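Street Survey Walker, Seasonal
Namorico, Sardale office

Namorico keeps pavement and sidewalk records for residential districts. We are hiring walkers for the Undisthorpe round, which covers 114 streets and 2,378 house frontages. Work starts in December.

Duties
Walk each assigned street in both directions. Record the condition of the asphalt, curb and sidewalk. Note worn or missing center lines and other painted markings. Log trees between the curb and the houses where the canopy reaches over the road. Enter all records before 6 p.m. on the day of the walk.

Requirements
Able to walk 8 miles a day on paved surfaces. Able to read a street plan at survey scale. Clear written English. Prior survey work is useful but not required; training takes two days and is paid.

Terms
32 hours a week, daylight only. Boots, vest and tablet are supplied. Mileage is paid from the Sardale office to the first street of the day. Walkers who finish the round may apply for the Bråten round that follows.

To apply, send a one-page resume and the names of two references to Kylie McKinnon, Field Records, Namorico. State which weeks you cannot work. 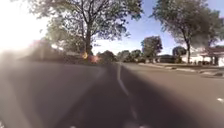 Residential street with painted center line, sidewalk at right.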